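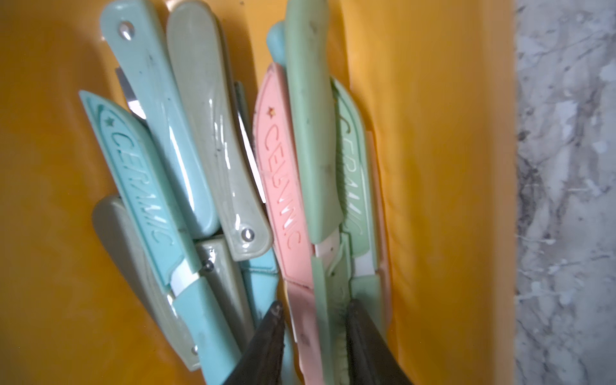 首页 项目 进展报告 借用须知 联系我们
站内搜索 请输入关键词

Ellermont 公共厨房用具整理与外借项目
中期进展报告（截至四月）

呈：Dineo Sithole，Alaoui 基金项目主管
撰写：Ellermont 公共厨房项目组

一、先交代结果

上一份报告里我们写过一句“刀具部分预计两周内完成”。这句话请您当作文学作品来读。刀具部分现在仍在进行，已经拖过了两个月，不过进展是有的，下文会讲到。除此以外，锅具、量具、砧板、布品四类都已经按计划清点、清洗、归位，标签也贴好了。外借登记从三月开始试行，到写这份报告时共登记外借554次，其中按时归还的占大多数，逾期的我们一一打过电话，打到后来有几位邻居一接起来就先道歉。

经费使用情况附在第六节。没有超支。省下来的一小笔钱，我们有个不太体面的用法想跟您商量，也放在第六节。

二、关于刀，以及我们当初为什么小看了它

申请书里，刀具只占半行：“折叠小刀若干，统一存放。”写这半行的人就是我，当时认为把小刀统一存放这件事，和把雨伞统一放进伞桶差不多难。

我们最后也真的用了伞桶的思路。折叠陶瓷刀全部竖着插进一只深黄偏橙的容器里，放在料理台上，紧挨着那段灰白花纹的大理石台面。颜色很好看：浅蓝、灰绿、粉红、薄荷绿，远看像一盒文具，也像哪家甜品店送的赠品。来上课的人第一次见到，几乎都会夸一句，然后伸手去摸。

问题就出在伸手去摸上。

竖放有竖放的好处，一把挨着一把，占地小，想要哪种颜色一眼就能挑出来。坏处是刀柄这种东西又滑又圆，插不整齐，往左歪的往左歪，往右歪的往右歪，自己分成两堆，蓝灰一堆，粉绿一堆，谁也没有这样安排过。再有就是折叠刀理应是折起来的。“理应”两个字在公共厨房里的效力有限。桶里有几处能见到露在外面的刀刃，有一处是斜着探出来的刀尖，位置正好在一个人兴冲冲伸手时手指会经过的地方。

到目前为止没有人受伤。我们写这句话的时候敲了木头，桌子是刨花板的，希望也算。

还有一件小事，顺便报告。好几把刀上压着凸起的“CERAMIC”字样，旁边还有一颗小星星，做得挺神气。可是同一只桶里也混着银色的金属刀刃。Jacobus Kekana 在厨房里管了多年的家什，他看完之后只问了一句：“那金属的是谁家亲戚？”这个问题到今天没有完整答案。采购单上写的全是陶瓷刀，供货的 Indonow 回复说他们只发过一种。我们倾向于相信是历年课程结束后，学员把自己的刀错放进来、又把我们的刀错带回家，一来一往，数目居然差得不大。

材质混放，比听上去麻烦。陶瓷刃硬，怕磕，怕撬，不该拿去切冻肉和剁骨头；金属刃没那么娇气，但要擦干，搁久了会有锈点。两种刀插在一起，每次抽一把出来都要和邻居蹭一下。蹭的声音很轻，听久了牙会酸。

三、已经做了的

按时间先后写，方便您对照上次的计划表。

1. 一月：把散在六个抽屉和两只纸箱里的小刀集中到一处。抽屉的情况不再赘述，上次报告的附录里有，Sithole 女士当时回信说“我看到第三页就停了”，我们理解。

2. 二月：把刀全部洗了一遍，晾在布上，再逐把开合。开合不顺的单独放。铆钉处积的东西用牙签和旧牙刷清理，这一步比想象中慢，也比想象中有成就感。Jacobus 在这里立了一条规矩：洗刀的人不准聊天。规矩执行了一个上午。

3. 二月底：试用第一种收纳办法，即平铺在浅盘里。失败。浅盘在台面上占掉一大块地方，揉面的人把盘子推到边上，切菜的人又推回来，一天下来盘子走过的路比我们都多。

4. 三月：改用竖放，就是现在的办法。省地方的目标达到了，露刃的问题随之而来。

5. 三月至今：每晚关门前检查一次，把没有折好的折好，不顺的挑出来。检查由当天最后离开的人做，签名在登记本上。登记本上有几天的签名笔迹非常相似，我们已经谈过了。

6. 四月：用 Flastus 的登记表格给外借刀具编号。Flastus 是我们自己起的名字，指的就是那套表格，起名字花掉一次例会，表格本身花了一个下午。编号用小贴纸贴在刀柄上，第一批贴纸遇水就卷，第二批不卷，但也撕不下来。目前用的是第二批，没有第三批的打算。

四、没有做成的，和做成了但不好意思提的

（一）磁条

原计划在墙上装磁条，把刀一把把吸上去，照片拍出来应该很气派，申请书里为此还用了“专业”一词。磁条买回来，装好，刀放上去，掉下来。陶瓷不吸磁。写申请书的时候，会议桌旁坐着五个成年人，没有一个想到这一点。磁条后来用来吸罐头开瓶器和两把旧剪子，效果极好，墙面因此显得相当专业。

（二）颜色分类

我们一度想按颜色分用途：粉的切水果，蓝的切蔬菜，绿的切熟食。讨论时大家都很赞成，墙上也贴了对照表。第一堂课上，一位学员拿着一把灰绿色的刀过来问，这算灰还是算绿。在场的人分成了两派。那把刀在灯下看是灰的，靠窗看是绿的，对照表上哪一栏都不肯收它。第二堂课又冒出薄荷绿算不算绿的问题，我们就把对照表取下来了。现在颜色只起一个作用，就是好看，它在这方面一直很称职。

（三）一人一刀

课前把刀发到每个人手里，课后收回，这个办法最简单，我们最晚想到。四月试了几堂，收回来的刀比散在台上的时候整齐得多，有人甚至会主动合好再交。唯一的难处是发刀的人得站在桶旁边，而站在桶旁边的人总被叫去看汤。

五、使用情况

这一段写数字，您可以跳着看。

春季课程报名256人次，比去年同期多，主要多在面点课和“一个人怎么吃饭”那门课上。后者的名字是学员起的，我们原来叫它“单人膳食规划基础”，连续两期没有开成。改名之后坐满了，还有人站着听。

刀具外借里，被借得最多的是水果课那几天，原因很简单，小刀适合带出门，折起来往包里一放就走。有人借去野餐，有人借去搬家，说是切胶带。切胶带这件事我们在须知里加了一条，请不要。胶带的胶会粘在刃上，洗起来很费事，而且陶瓷刃一用力撬就容易崩口。须知贴出去以后，来还刀的人有时会自己交代：“这把没切过胶带。”问都没问。

关于崩口，目前挑出来停用的刀单独放在一个带盖的旧饼干盒里，盒子上写着“别打开”。这三个字造成的打开次数，可能比什么都不写还要多。下个月会改成“崩口刀具，待处理”，无聊一点，大约安全一点。

砧板那边没有什么故事。砧板很听话。布品也好，洗了晒，晒了叠，叠好第二天又乱，属于正常损耗。量勺少了一套，后来在一位学员家的糖罐里找到，她自己送回来的，还附了一小罐糖。糖已用于教学。

六、经费

本阶段已支出的部分，主要花在三处：清洗和收纳用品、标签耗材、课时补贴。明细和票据随信寄上。有一张票据泡过水，字还能认，金额请以我们手抄的那份为准，如需核对，店家说可以补开。

磁条的钱列在“墙面设施”里，没有另起名目。我们考虑过写成“教学实验”，后来觉得不必。

结余那一笔，想申请改作以下用途：给现在的刀桶配一个内格，分成一个个单独的插槽，每格只进一把刀，没有折好的插不进去。Jacobus 用纸板做过一个样子，70厘米长的纸板裁下来，折成格，塞进去试了一个星期。纸板第三天就软了，可前两天效果相当好，刀不再往两边倒，抽的时候也不再互相蹭。问过附近做木工的人家，愿意照尺寸做一个能擦洗的，报价在结余范围以内，还能剩下一点买新的洗碗刷。

如果基金方面觉得为一桶小刀单做内格有些隆重，我们也准备了便宜的方案：买50个刀套，一把一个套上去。缺点是刀套会丢。以我们对这间厨房的了解，刀套会丢得非常快，而且会在冬天从烤箱后面成批出现。桶里现在就有个浅蓝色的套子，上面也压着字和小星，套在里头的刀还露着一截白刃，可见有了套也要有人肯把它套到底。

七、下一步

五月以前要做完的事：

内格方案等您回复后动手。回复之前，刀桶挪到料理台靠里的位置，小朋友够不着，个子矮的大人也要踮一下脚，这一点已经有人提意见。

把金属刃和陶瓷刃分开放。金属的暂时归入一只旧茶叶罐，贴上“寻主”，公示一个月。有人来认就领走，没有人认就编号入库，从此算我们家亲戚。

给每晚的检查配一副厚手套。早就该配。采购时只剩大号，先用着。

安全讲解从课程中间挪到课程开头。原先放在中间，是想等大家手上有了刀再讲，听起来更真切。试行下来，手上有了刀的人只想切东西。新的讲解控制在五分钟以内，内容就四句：怎么打开，怎么合上，怎么递给别人，掉下去的时候不要接。最后一句我们会讲两遍。

秋季课程表的草稿另附。“单人膳食规划基础”这个旧名字在草稿第二页还留着，是漏改，请以新名字为准。

八、需要您那边协助的

一是结余改用途的书面同意，邮件即可，不用盖章。上次盖章的那份在路上走了很久，到的时候信封上有一个咖啡杯底的圆印，我们一度以为那就是章。

二是 Indonow 的退换。他们同意换掉开合不顺的那几把，但要求由出资方确认数量。数量表已经做好，附在票据后面，请您在右下角签字。表格里有一行备注写着“粉色那把很难合上，但大家都喜欢”，那是 Jacobus 加的，签字时可以不理会。粉色那把我们不打算退。

三是您上次提过想来看看。随时欢迎，下午四点以后来最好，那时面点课刚散，多半有东西可吃。厨房门口的坡道还在修，请走侧门，侧门要往上提一下再推。

附件：票据及明细；外借登记摘要；退换数量表；内格纸板样的尺寸草图（铅笔，背面是一份咖喱的配方，请一并保留）；秋季课程表草稿

Ellermont 公共厨房项目组
四月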